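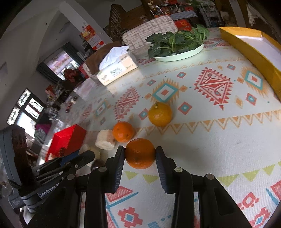 Tositz has pulled its fruit-packing arm off the line at the Quispe packing house in Lenach after the machine spent part of a morning shift making juice. The arm was hired to put mandarins into trays. It had learned the job from people working with hand-held grippers at ordinary tables, the sort with a patterned cloth and a pack of tissues within reach, where a piece of citrus is held between two flat fingertips and comes to no harm. On the line it closed the same way, only further, and kept closing.

No one was hurt. The fruit can't say the same. According to an incident note the company released on 23 April 2018, the arm went through 14 mandarins before a line worker hit the stop button. She had assumed at first that the smell was an improvement.

The note puts the blame on a software update installed the night before. When a person squeezes a hand-held gripper, the recording includes how far apart the fingers are at each moment. Tositz converts that opening into a command for the arm, and the update was supposed to tidy up the conversion. It tidied away a correction for the thickness of the fingertip pads. The arm came away believing that every mandarin was thinner than it was, and it acted on that belief with some conviction.

"It thought it was being gentle," said Olesia Horobets, who runs the grasping team at Tositz. "From the arm's point of view it was doing a lovely job. The numbers in the log look beautiful."

There is a force limit meant to catch this kind of thing. It worked as written. It had been set in September for a trial with onions, a vegetable with firmer opinions, and had stayed there through the move to citrus. Horobets said the setting now has to be confirmed each time the product changes, and that the screen asking for confirmation can't be dismissed by leaning on the keyboard. She declined to say whether that had come up before.

The mandarins were the smaller problem. Quispe's safety lead, Hatem Chraibi, is more concerned about what happened after the stop. Juice had run down into the wrist of the arm and reached a connector, and the gripper stayed clamped when it should have relaxed. A technician who went to clear it could have reached in with the power still on at the wrist. He didn't, because he was looking for a towel.

"I would like our safety procedure to be something more than a shortage of towels," Chraibi said. 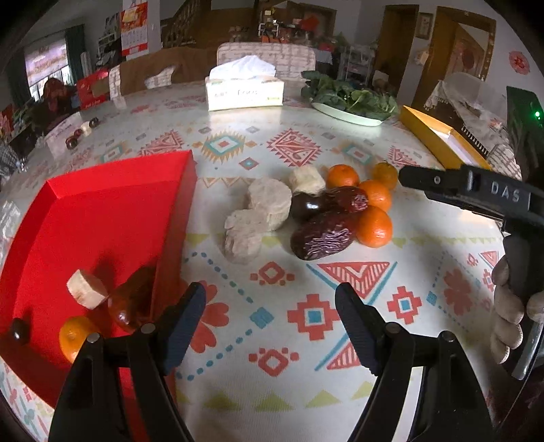
Open gripper fingers at the demonstration table, with dates and small citrus fruit spread on the cloth.

The recordings themselves seem to be in the clear. Marloes Bosman, who oversees demonstration work for Tositz, went back through the citrus sessions once the fault was reported and found the original finger openings intact. People had picked up fruit, put it down and moved on. The damage was done later, in the conversion, by a line of code with a comment beside it reading "probably fine."

Bosman does want one thing changed on her side. A mandarin at a dining table shares its space with banana chunks and dates, and the person holding the gripper slows down for the soft things without being told. The arm was trained to copy the motion of the hand. It has no idea that some of what it saw was caution. She would like the soft items tagged so that a grip that is too tight for them gets rejected before it leaves the office - ideally by a computer, though she will take a person with a list.

Quispe has gone back to packing by hand in the meantime. Shift manager Cathal Hayes said output on the affected line was down about 25 percent on the first day and has since crept back up, helped by the fact that people who were moved to other jobs remembered where the trays were kept. He bears the arm no grudge. He does want his tray liners paid for, and he has sent Tositz an itemized bill that includes a mop.

Before the arm returns it has to pass a test drawn up by Zofia Sadowski of Ganby, the outside inspection firm that Quispe uses for its conveyors. The arm will pack soft fruit for four hours with a sealed wrist and a pressure film between the pads, and the stop button will be pressed five times at moments it doesn't choose. Each time the fingers have to open and the wrist has to go dead. One bruised mandarin is allowed. Sadowski said she had been asked to allow two.

Tositz has restored the old version of the conversion code and is replacing the damaged connector. No restart date has been set. The update's release notes, still posted inside the packing house as of this week, describe it as offering "a more confident grip."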